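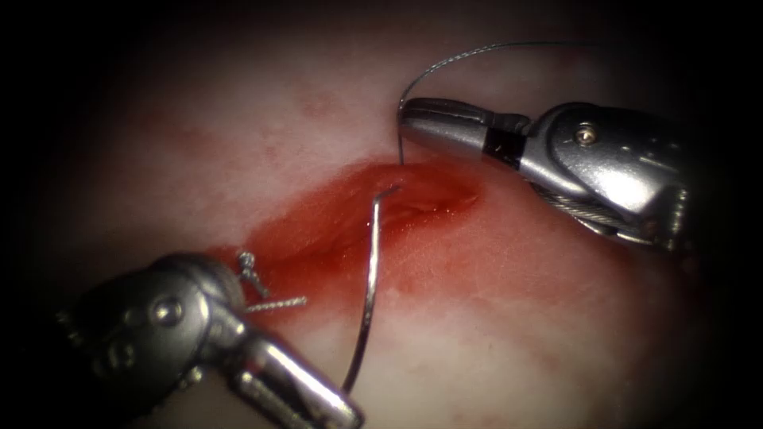

The kitchen at Pritthorpe Middle School opens at ten minutes before six in the morning, and in October it is still fully dark outside at this time. The lights over the loading door come on first. Then come the two ovens, which are older than most of the teachers in the building, and then the radio, which receives only one station.

For eleven years nobody cooked here. The ovens were used for heating trays that arrived on a truck, already portioned and covered with plastic film. The district bought these meals from Brisis, a food service company, under a contract that the board renewed every spring, usually without much talk. Last year the board did not renew it. By a vote of four to three, it decided that the schools of Pritthorpe would cook their own lunches again.

I came to see how such a decision looks when it has become daily work. Before I moved to this country I attended a school where lunch was soup, every day, from a large pot, and I must admit that I had a weakness for the idea from the beginning. I have tried to keep this weakness under control while writing.

The district is a small one. It has a middle school, a high school and Hendomov Elementary, which stands by itself on the north side of the river. Of its 538 students, 378 now take the school lunch on a normal day. Under the old contract the number had been falling for several years, and the falling was what first worried the board, more than the taste of the food. A meal contract has a fixed part. When fewer children eat, the fixed part stays the same and every tray becomes more expensive.

Ravindra Kashyap was the newest member of the board when the question came up. He keeps the books for a lumber yard and he reads contracts for pleasure, or so his wife told me. He had asked for the lunch invoices from the last five years and spread them out on his dining table.

"I was not looking for anything bad," he told me. "The company did what it had promised. I only wanted to understand why we paid for trays on the snow days."

The answer was on page nineteen. The district guaranteed a minimum number of meals for each month, and it paid for that number also when the schools were closed. Kashyap brought the page to the next meeting and read it aloud. Several people in the room remember that it was a very long paragraph and that he read it slowly.

What followed was a winter of meetings. The high school cafeteria was used for the larger ones, with the tables folded against the wall. Some parents wanted home cooking immediately and at any price. Others, who had older children, remembered the last years of the old kitchens and did not remember them fondly. A retired cook stood up and said that the floor drain at Hendomov had never worked, and that anybody who planned to wash pots there should look at the drain before looking at recipes. This turned out to be good advice, and it was not followed.

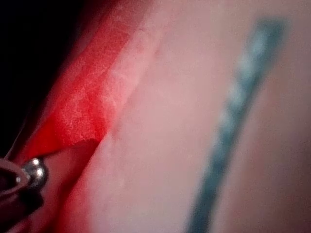
The arguments against the change were serious ones. A company like Brisis can buy chicken for hundreds of schools and a district with three buildings can't. The company also carried the risk. If a walk-in cooler failed, or if a cook was ill, it was the company's problem before seven o'clock. Two of the three members who voted no told me they would vote the same way again. One of them has a granddaughter at the elementary school and says that the child likes the new lunches very much – "but she also likes paste."

There was also the question of staff. The district needed nine people and at the end of the summer it had five. The wages were a little better than what the contract workers had earned, but the hours were short, and a person can't easily live from a job that ends at half past one. In the end the district combined some of the kitchen positions with afternoon work in the after-school program. Three people took the combined jobs. A fourth took one and left after two weeks for the hospital laundry.

For the equipment, the board hired Katiyar, a kitchen planning firm, to inspect all three buildings. The report ran to 116 pages. It recommended one central kitchen at the middle school, a smaller one at the high school, and at Hendomov only a serving line with warm holding cabinets. The food for the elementary school would travel across the bridge in insulated boxes. Many parents on the north side were disappointed by this. They had been promised cooking, they felt, and they were receiving a truck again, only a shorter one.

The drive takes eleven minutes. I made it twice in the passenger seat of the district van, with the boxes strapped behind us. On the first morning it was baked pasta and green beans. On the second it was a lentil stew with rice, which the menu called "chili-style" in the hope of a better reception. The van arrives at 10:40 and the first class sits down at eleven. The youngest children eat first and they eat, as far as I could see, mainly the bread.

The bread is the success of the whole program. It is made in the middle school kitchen from a very plain recipe, flour and water and yeast and a little oil, and it is baked in flat pans and cut in squares. Nobody on the board had asked for bread. One of the cooks started to make it in the second week because the delivered rolls had come frozen in one block, and after that the students would not accept the rolls anymore.

Other things have gone less well. The salad bar at the high school was closed for most of September while the district waited for a part for the cooling unit. Fish was tried once. The accounting has been harder than anyone expected, since the federal reimbursement forms ask for every component of every meal, and this work had been done by the company before. The business office now gives it most of one person's week. When I asked whether this cost had been in the comparison that the board saw before the vote, I was told that it had been there "in part." 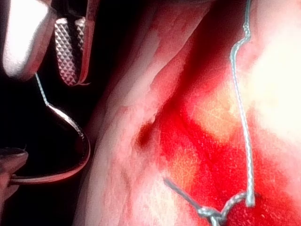
*A curved needle with a thin gray thread at its end.*

So is it cheaper? I put this question to everybody and received many careful answers. Some 66 families that had stopped buying lunch have come back, according to the district's own records, and this brings in money. Food prices have gone up, and this takes it out. The ovens must be replaced, probably both in the same year. Kashyap has made his own table, with a column for each month, and he will not show the last row to anybody until the spring figures are in it. He did let me see the snow days. There the cost of meals is zero, and he has colored the cell green.

The board will look at the program again before the next budget. One member would like to ask companies for offers once more, if only to have a number for comparison, and this time without a guaranteed minimum. Another wants a real kitchen at Hendomov and has asked Katiyar for a price. The floor drain has been opened twice since August and is scheduled to be opened again.

On my last morning I stayed in the middle school kitchen until the first lunch period. A boy of perhaps twelve years came back to the window with his empty tray and asked whether there was any more of the corner bread, by which he meant the pieces from the corners of the pan, with crust on two sides. There are four of these in every pan. The cook told him that they had already gone across the river with the van, and he took a middle piece.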